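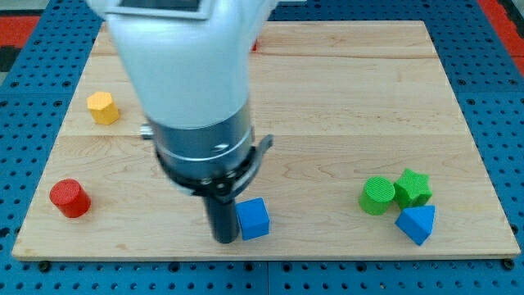 Will the arm take my job?
It takes the part of your job where you move one thing from here to there. The rest, including explaining to the arm what "there" means, stays with you.

Section 4. Teaching the cell a new part

This section is for packing and kitting staff at Kastwood who have been given a Tindow cell and a login. You do not need to have programmed anything before. You do need patience, and the parts list from your supervisor, which may or may not match the parts.

Every operator starts on the practice blocks. They are simple shapes in plain colors, and they don't cost anything when they get squeezed. Real stock comes later.

Before you start

Check that the cell is in TEACH. In TEACH the arm runs at reduced speed. In RUN it moves at the speed the sales team promised, and the guard must be closed.

CAUTION: Keep hands off the work surface while the arm is powered, even if it has been still for a while. It may be waiting for a signal.

4.1 Setting the pick point

1. Log in under your own name. The shift log goes by login, and "admin" has already been blamed for enough.
2. Select New Part and type a name. Use the name people say out loud on the floor. The old system had 1,661 part names, many of them the same bracket.
3. Place one practice block on the board, clear of the others.
4. Press and hold the enable button, then jog the arm until the gripper is over the block.
5. Lower in small steps. Stop short of the surface and go to Fine for the last bit.
6. Press Save Point. Wait for the tone.
7. Raise the arm before you jog sideways. Everybody skips this step once.

Note: Cylinders and cubes are forgiving. Stars are not. If the grip slips on a star, turn the wrist a little and save the point again.

4.2 Setting the place point

1. Jog to the drop position and lower in Fine.
2. Press Save Place.
3. Run the pair with Test Cycle. You can ask for up to 50 repeats, though 4 will usually tell you what you need to know.
4. If the block lands crooked, correct the pick point first. People go straight for the place point and then spend the afternoon chasing it.

CAUTION: Test Cycle does not check whether you left your coffee in the way.

4.3 What changes on your shift

One operator now looks after 2 cells. You will lift less and look more, and looking is more tiring than it sounds – take your breaks away from the line. Stoppages go in the Baloyi log with a short reason. "Robot being weird" is accepted for the first week only.

The hourly count on the Cendel screen belongs to the cell. It isn't a score for the person standing next to it. Araceli Montes, who runs training, got that put in writing on 4/14/23, and a copy hangs by the time clock for anyone who needs to point at it.

If you find a better way to teach a part, save it under a new name and tell the next shift. Do not overwrite theirs. Points can be restored from backup, but the mood in the break room takes longer.

For fault codes, go to Section 5.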